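Unit 6 notes: Collecting demonstrations

Read these before the lab. The assignment is at the end of the handout packet, and the numbers below come from the Dutora kitchen set we use all term.

Two ways to show a task

Kinesthetic teaching means you hold the arm and move it through the task yourself. The joints are set to give way, and the controller records their angles as you go. It takes little practice and you can feel contact through the arm. Your hands and body get in front of the cameras, though, so the recorded video is often useless for training a vision policy.

Teleoperation means you drive the arm from somewhere else, with a handheld controller, a 3D mouse or a second arm. The camera views stay clean and the commands you record are the same kind the policy will later put out. The cost is feel. Most beginners close the gripper too early and push too hard on drawers. This course uses teleoperation for every graded lab.

Working in simulation

The Ravcombe lab has one real arm and a lot of students, so the first three labs run in the simulated kitchen. Same controller, same key layout. Resets are instant and nothing breaks — but contact is simplified, and a grasp that holds in the simulator may slip on the real arm.

The Dutora set has 2,715 demonstrations over 85 task variations. We train on a subset of 701. Each episode is capped at 220 steps, and anything longer is dropped when the files are loaded, even if the task was finished.

What gets recorded at each step

Wrist camera and side camera images
Joint positions and gripper opening
The operator's command
A success flag, set on the final step only

Common problems in student data

Long pauses. If you stop to think, the policy learns to stop too. Plan the motion before you press record.

Mixed strategies. Opening a drawer by hooking the handle and by pinching it are both fine, but pick one for a given batch. Averaging the two gives a motion that does neither.

Identical starts. Vary the arm's starting pose between episodes. The Ostapchuk script does this for objects but leaves the arm alone.

For lab 2, each pair hands in its episodes in one folder, failed ones included, with the success flag left as recorded.

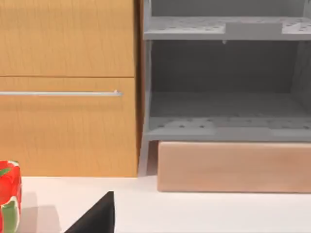

Failed episodes are kept out of the training split and used later, in the unit on learning from corrections. Put a short text file in the folder saying which strategy you used and which input device. Pairs who want to use the 3D mouse should sign it out from the Prukwood room before the session.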